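Why Do Clothes Hangers Look Like That?

Open a closet and you will see a row of hangers. They are easy to ignore. But people had to work out their shape, and every bit of it has a use.

Start with the shoulders

Your shoulders slope down on both sides of your neck. A hanger slopes the same way. When a shirt sits on it, the cloth falls about the way it falls on you, so it gets fewer creases.

If you hang a shirt on a nail instead, all of its weight pulls on one small spot. After a while that spot stretches into a bump. A hanger spreads the weight along two long arms.

The hook

The hook goes over a rod in the closet. It is open on one side so you can lift it on and off. Many hooks can turn, and that lets you face all your shirts the same way.

The bar

Some hangers have a straight bar across the bottom. You can fold pants over it. The bar also joins the two arms so they do not bend down as easily.

What hangers are made of

Wood is strong, but it is thick and takes up room. Wire is thin, but it bends. Plastic is light, and it can be made in almost any color. To make a plastic hanger, a factory melts plastic and pushes it into a metal mold. The plastic cools and gets hard, the mold opens, and out comes a hanger.

Small plastic things around the house are often made in the same way. Spoons, combs and bottle caps all start out as melted plastic. 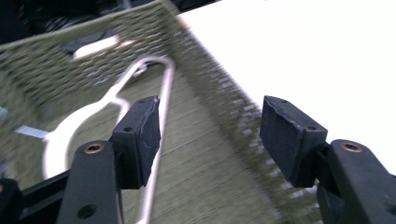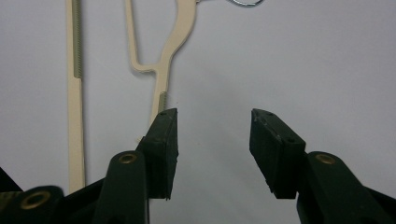 First picture: a thin white plastic hanger in a green woven basket. Second picture: a long, narrow plastic stick and a small metal ring.

Where do spare hangers go?

Hangers tangle. Their hooks catch on each other, and when you pull one out, three more come with it. A basket keeps them off the floor, and it helps if you put them in with all the hooks pointing the same way.

Try it yourself

Ask a grown-up for a hanger and an old T-shirt.

1. Hang the T-shirt on a doorknob by one spot near the collar. Leave it overnight.
2. Look at that spot in the morning. Is there a bump?
3. Now put the T-shirt on the hanger and leave it for another night.
4. Look again. Has the bump changed?

Thick cloth and thin cloth do not act the same – try both if you can. Write down what you see each time.

Words to know

Mold: a hollow shape that melted plastic is pushed into.
Rod: the long pole in a closet that hangers go on.
Slope: to slant down.

Written by Eglė Lill. Updated 10/12/24.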